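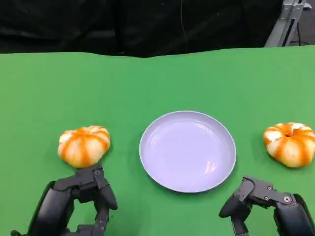

# Teaching a Two-Handed Robot by Remote Control: Pumpkins onto a Plate

Project report, robotics lab course
16 February 2024

## 1. Goal

We wanted to find out how well a person can show a two-handed robot a simple task by driving it remotely, and whether the recordings are good enough to train a policy that repeats the task. The robot is the lab's Enia upper body with two five-finger hands. The task is to pick up two small decorative pumpkins, one with each hand, and put both on a plate.

We chose pumpkins because they are hard to hold in a useful way. They are squat, they have ribs, and the stem end has a dimple that a fingertip can slip into. An earlier group used foam cubes and got good results, but a cube tells the hand where to put its fingers. A pumpkin doesn't.

## 2. Setup

The table is covered in green material and there is a black curtain behind it. The plate goes near the middle of the table, with one pumpkin on each side. Both pumpkins have the same cream and orange stripes, so the policy can't tell them apart by color and has to go by position. The plate is round and shallow with a raised rim. It is glossy and picks up a bright spot from the overhead lights, which we left alone.

The operator wears a pair of tracking gloves and a headset showing the view from the robot's head camera. Glove data goes through Zanau, our retargeting software, which turns human finger positions into joint targets for the robot hands. Joint positions, joint targets and camera images are saved together by a logging tool called Fedby.

## 3. Collecting the demonstrations

Each demonstration follows the same order:

1. Place the plate and the pumpkins by hand. Move them a little from where they were last time.
2. Bring both robot hands in from the near edge of the table, fingers open.
3. Grasp the left pumpkin, then the right one.
4. Lower both onto the plate, open the hands and pull back.

At first we tried to close both hands at the same moment. This was tiring and the operator could only watch one hand properly, so the other one often closed too early. Letting the left hand go first fixed most of it. The left hand gets to its pumpkin while the right is still a short way off, and the operator looks across once the left grasp feels settled.

We recorded 147 demonstrations and threw out 18. Most of the rejected ones had a pumpkin rolling away or a hand bumping the rim of the plate hard enough to move it. We kept the runs where the operator made a small mistake and corrected it, as our supervisor suggested that the policy needs to see some recoveries.

## 4. Problems

**Thumb position.** The robot's thumb sits lower than a human thumb would in the same pose. In the first sessions it scraped the cloth on the way in. We added an offset in Zanau that lifts the thumb when the palm is low. It helped, but the operator has to get used to it.

**Depth.** Distance to the table is hard to judge in the headset. The plain green surface gives very little to go on. New operators tended to stop too high and close on the top of the pumpkin, where the grip is poor.

**Tilted pumpkins.** One that leans over shows more of its top, and the best grip moves to the side. We did not vary this on purpose, so tilt is unevenly covered in the data.

## 5. Training and results

We trained the policy with the Mets imitation package using its default settings, apart from a shorter action chunk. Longer chunks made the hands commit to a closing motion before they were in place.

The left hand learned its part better than the right. The right hand sometimes started to close when the left one did – we think this comes from the early sessions with simultaneous grasps, which are still in the set. Placing went more smoothly than picking. The usual fault there was setting the second pumpkin down against the first and pushing it toward the rim.

## 6. Next steps

- Remove the simultaneous-grasp sessions and train again.
- Record more runs with the pumpkins tilted or lying on their sides.
- Try a patterned cloth to see if operators judge height better.
- Log fingertip contact, which Fedby can store but we had switched off.

The lab has the robot reserved for us again in July, and the retraining can be done before then on the data we already have.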